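Getting a rust mark out of a ribbed cotton jumper
Household Help > Laundry and clothes
Posted 27 October 2024

Noeline Waaka
I've got a ribbed cotton jumper that came off the line with an orange-brown mark on the shoulder, I think from an old peg spring. It's been through the machine twice since and hasn't shifted. We're on tank water at Tuhiwai if that matters. Has anyone got rust out of a coloured knit without losing the colour? I'd sooner not use bleach.

Vaughan Henare
Good call on the bleach, it sets rust. What you want is acid. Lemon juice with a bit of salt, dab it on, leave it an hour out of the sun and rinse in cold. Test it on an inside seam first as some dyes go pale. Two or three light goes are better than one long one.
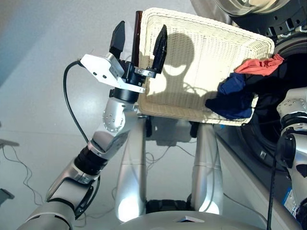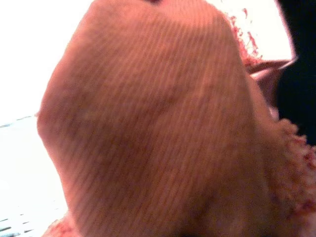
If lemon does nothing, the supermarket sells a rust remover for fabric, usually in the laundry aisle. Read the label and wear gloves. Rinse it well before it goes back in the machine, and keep it out of the dryer until you're happy with the colour. Dry it flat too. Ribbing stretches on a hanger when it's heavy with water and the shoulders never sit right afterwards.

Keegan Grimshaw
plastic pegs. we had the same thing with a whole load of tea towels and chucked the metal ones

Noeline Waaka
Thanks both. Tried the lemon on the seam and the colour held, so I'll do the shoulder tonight. Pegs are on the shopping list.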